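Compte rendu de la réunion d'août
Groupe « Peau et cuir chevelu », antenne de Hulthorpe

La réunion s'ouvre à 18 h 10, un peu tard, le temps que chacun trouve une chaise et une tasse de tisane. Merci à celles et ceux qui sont venus malgré la chaleur, cela fait toujours grand plaisir de vous voir si nombreux ! Le compte rendu précédent est adopté sans modification.

1. Pellicules et démangeaisons : retour sur le questionnaire
Nous avons reçu 93 réponses, et quelques-unes tiennent presque de la lettre (elles ont toutes été lues, soyez-en sûrs). Beaucoup racontent la même histoire : des plaques qui reviennent à l'automne, des shampooings essayés puis abandonnés au bout d'une semaine. Hélder Amaral rappelle qu'une dermite séborrhéique se calme souvent avec un shampooing antifongique, à condition de le laisser poser quelques minutes et de tenir plusieurs semaines. En cas de croûtes épaisses ou de suintement, on prend rendez-vous chez le médecin, sans attendre la prochaine réunion.

2. Brochure
Le texte est presque prêt. Baptista propose une impression à 2 476 euros, Wekberg à 3 129 euros avec la mise en page comprise. Après une discussion assez longue, et fort aimable, on retient Baptista ; la mise en page se fera entre nous. Le paragraphe sur les huiles sera raccourci, car certaines peuvent aggraver les pellicules grasses.

3. Fréquence des lavages
Point très attendu, et l'on a parlé un peu tous à la fois. Il est convenu d'écrire que le bon rythme dépend du cuir chevelu de chacun, que l'eau tiède est préférable et qu'un rinçage soigneux compte autant que le produit.

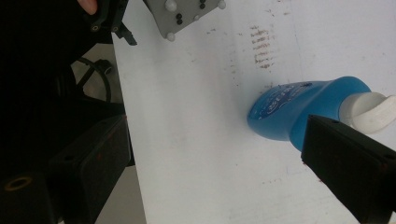

Hélder Amaral fait remarquer que le mot « antipelliculaire » ne suffit pas à guider un achat, et qu'il vaudrait mieux apprendre aux gens à lire le nom de l'actif sur l'étiquette. L'idée plaît beaucoup ; un petit encadré sera ajouté à la page 3.

4. Divers
La salle de Plivgate est libre pour l'atelier de rentrée. Il reste à confirmer l'heure et à prévoir des serviettes. Séance levée à 19 h 45.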